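Caring for a New Tattoo During the Semester

Student Health at Brollinell College provides the following instructions for students who have recently been tattooed or who plan to be. They apply to work done at any licensed studio. Where the artist has given written aftercare directions that differ from these, follow the artist's directions and bring them with you to any appointment.

Before the appointment

Eat a full meal and drink water. Do not drink alcohol the day before. Bring a photo ID and a list of any medications you take, including acne treatments and blood thinners. Students with a history of skin reactions should speak with a nurse first.

The first day

Leave the covering in place for as long as the artist directed – a film bandage may stay on for several days, while plain wrap comes off within hours. Wash your hands before touching the area. Clean the tattoo with lukewarm water and unscented soap, using your fingertips only, and pat it dry with a clean paper towel.
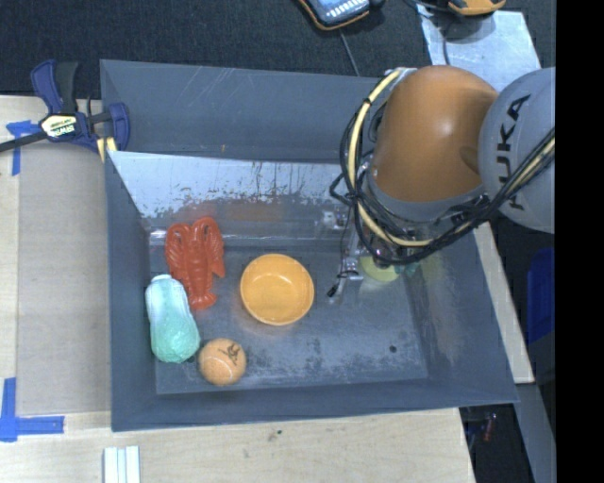

The following weeks

Wash the area 2 times a day and apply a thin layer of unscented lotion. Flaking and mild itching are normal. Do not scratch or pick. Showers are permitted, but stay out of the Fiston Hall pool, hot tubs and lakes until the skin has closed. Keep the area out of direct sun during this time.

Student athletes should tell their trainer before returning to contact practice. Residence hall bedding should be changed more often than usual, and towels should not be shared.

When to seek care

Contact Student Health if redness spreads, if the area becomes more painful after the first few days, or if you notice pus. A fever above 100 degrees together with any of these signs calls for a same-day visit. After hours, use the nurse line posted in each residence hall.

Appointments are available in MacAulay Hall, Room 115. Questions about these instructions may be directed to Tomomi Kudo, Health Education Coordinator, at the same office.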